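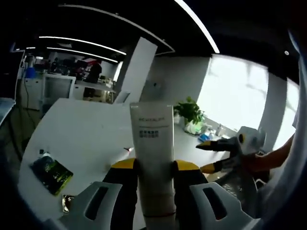
*A white squeeze tube at the table, with small packets, clear bottles and a potted plant. Photo: Terora*

**PRESS RELEASE**
**For use from July**

## Terora opens a "bathroom shelf" table in Clostalby

**Clostalby.** The home-organising studio Terora invites the inhabitants of Clostalby to bring their creams, tubes, sachets and little bottles to a common table, and to go home with a smaller bag. The Bathroom Shelf Table opens in July in the rooms of the tea house Koo and will stay there for 5 weeks. The entrance is free of charge.

The idea of the table is very simple. Most households keep more products for the face, the hair and the hands than they can use. There are samples from a magazine, a tube bought for one journey, a second bottle of the same shampoo which was bought while the first was still half full. Terora offers a big clean surface, good daylight and a calm hour in which all of this can be laid out and looked at, one thing after another.

"At home people sort their shelf standing up, with one foot in the bath," says a spokeswoman of Terora. "They take out three things, they put back three things, and the shelf is the same as before. When you sit at a table and you have everything before your eyes, you decide faster."

### What the studio has learned in spring

Before the opening, Terora made a trial in the homes of 60 households in Clostalby and the villages near it. Each household was asked to empty the bathroom shelf, the cupboard under the basin and the travel bag. Together they laid out 1239 items. Almost half of them were small formats: foil sachets, sample packets, hotel bottles and tubes for travelling.

The small formats were also the ones that people were the least willing to give up. Many participants told that they keep them "for the holidays", but when the holidays come the sachets are forgotten in the drawer. For this reason the first part of every session at the table is only for small packets. They are placed flat and apart from each other, so the print can be read without lifting them.

Tubes come second. A tube that stands is easier to judge than one that lies under others, and visitors are advised to place theirs with the cap down when the cap is wide enough. Bottles come at the end and have their place at the back of the table, where they do not fall when somebody reaches over.

### How a session goes

A session lasts one hour. At the beginning every visitor receives a white paper sheet and a soft pencil. The products are taken out of the bag and put in the order of their kind: cleaning, cream, hair, sun, other. After this the visitor looks at each one for the date and for the little symbol of the open jar, which tells how many months the product is good after the opening. If the visitor does not remember the month of opening, the team of Terora proposes to write today's month on the product and to use it first.

There are 2 boxes to take home, one for daily use and one for travelling. What does not fit in the boxes must find another solution. Unopened products with a good date can be left on the swap tray, where other visitors may take them. Opened products are not swapped. Empty packaging is collected in separate bags for plastic, glass and metal, and visitors are asked to press the tubes out at home, as there is only one small basin in the room.

Products with labels in languages that the visitor cannot read are welcome too. These came up often during the trial, mostly as presents or as souvenirs from a journey. The skin care shop Skinari has prepared a folder with the most usual words for such labels (day cream, hand cream, rinse off, keep away from eyes) in nine languages, and the folder lies on the table during all sessions. Skinari sells nothing at the table and does not give medical advice there. Visitors with a skin illness are kindly asked to speak with their doctor or their pharmacist.

### The room

Koo gives its back room for the project, with the long window to the yard. The tea house serves during the sessions as usual, but cups stay on the side shelf, away from the open creams. The room has a step at the door from the street. A ramp can be laid out if the visitor telephones before.

Children from school age can take part together with an adult. Nail polish, hair colour and spray cans are not accepted at the table, on account of the smell and because the room is small. Perfume may be brought if it remains closed.

### Practical information

- **What:** The Bathroom Shelf Table, a project of Terora with Skinari and Koo
- **Where:** Koo, back room, Clostalby
- **When:** in July and the weeks after, sessions in the morning from 10 am and in the afternoon from 3 pm
- **Price:** free; tea and cake are paid at the counter
- **To bring:** everything from the shelf, in a bag which closes well, and reading glasses if needed
- **Booking:** by telephone or at the counter of Koo; without booking if there are free chairs

### For the press

Journalists are welcome to attend a morning session and to bring their own bag of products. Please ask visitors before you photograph their things, as some of them are quite private. The picture on top of this release can be printed free of charge with the mention "Terora".

**About Terora:** Terora is a studio for home organising in Clostalby. It works in private homes with kitchens, wardrobes and bathrooms, and gives evening courses on the keeping of small objects. The next course, about the sewing box, will be announced in autumn.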